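Review: Poltidix kitchen simulation package, seen at the Kidau open day
Posted 2019-08-07

Poltidix is a simulation package for household manipulation tasks. It ships with a physics engine, a set of kitchens, a hand model and a scripting layer. Kidau, the company behind it, held an open day at its Zarkirham office in July, and I spent most of the afternoon at one of the demo stations. What follows is based on that session and on two weeks with the trial license afterward.

The open day

The format was simple. Each station had a workstation, a pair of monitors and a printed task sheet. Visitors could load a kitchen, pick a task, run a supplied controller and change the parameters. There was a short talk at the start, mostly on contact handling, and a longer one at the end on licensing. The second talk ran over and I left before the questions.

The demo machines were better than what most small labs own. On them the sink task ran faster than real time with rendering on. On my own desktop, with a graphics card two generations older, it ran at 91 percent of real time with rendering on and well above real time without it. That is acceptable for debugging. For batch work you would turn the rendering off anyway.

Installation

The installer is 3 separate downloads, and they must be unpacked in the right order. The manual gives the order on the second page. If you get it wrong, the program starts but the asset browser stays blank, with no error message. A dependency check at startup would fix this.

On Linux the install was clean. On Windows I had to set one path variable by hand. I did not try a Mac.

Assets

The library holds 534 objects. Most are kitchen items, with a smaller group of tools and office supplies. Collision shapes are supplied at two levels of detail, and the coarse level is the default. Change it. With the coarse shapes, a bowl is treated as a solid lump and nothing can be placed inside it. With the fine shapes, contact is believable and the speed penalty is modest.

Masses are listed in a plain text file and can be edited. Friction values are set per material, so two objects with the same material always slide alike. I would like a per-object override. The staff at the station said it is planned but gave no date.

Controllers

The supplied grasp controller is called Bárány. It takes a target pose and a hand opening, and plans a reach around obstacles. It is good at reaching and average at grasping. Upright objects on an open counter caused little trouble. Objects lying in a basin were harder, with the hand often stopping short because the planner keeps a fixed clearance from every wall. The clearance is a single number in the configuration file, and lowering it helped, at the cost of an occasional knuckle scraping the side.

You can replace the controller with your own through a Python interface. The interface is small and well documented - the best part of the package, in my view. I had a basic position controller running in an evening.

Logging is less good. Joint positions, contact forces and object poses go to three files with different time steps, and you have to align them yourself. The manual mentions a merge script. I could not find it in the trial version.

The sink kitchen
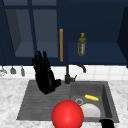
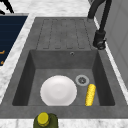 Camera placement is where I spent the most time, both at the station and at home. Poltidix lets you define any number of views and save them with the task, and switching between them does not restart the run. For a sink this matters. A low view toward the backsplash shows how the fingers stand relative to the faucet and cabinets, but objects at the front of the basin hide one another, and the red sphere in the first view covers part of the white bowl behind it. A view from overhead, like the second, shows the drain, the corn and the white plate without that problem, though it says less about height. I ended up saving one of each for every task. The view editor has no undo, so save often.

Rendering quality is adequate. Stone and tile look fine, and shadows are soft enough to judge distance by. Glass is slower to draw, and I turned reflections off without missing them.

Resets are quick. A task can be restarted with the objects in their original poses or with random offsets inside a region you set. I queued 300 randomized resets overnight, and all of them loaded. A few began with two objects overlapping, which the engine resolved by pushing them apart hard enough to throw one onto the floor. There is an overlap check, switched off by default. Switch it on.

Water is not modeled. The faucet is a fixed obstacle, and its lever does not turn. Anyone working on washing tasks will need something else for now.

Verdict

Poltidix is a sound choice for reaching and placing work in kitchens, if you supply your own controller and do not mind editing text files. The defaults need attention - collision detail, clearance and overlap check at least. The trial license allows one machine and does not limit run length. I plan to keep using it through the fall and will update this review when the next version is out.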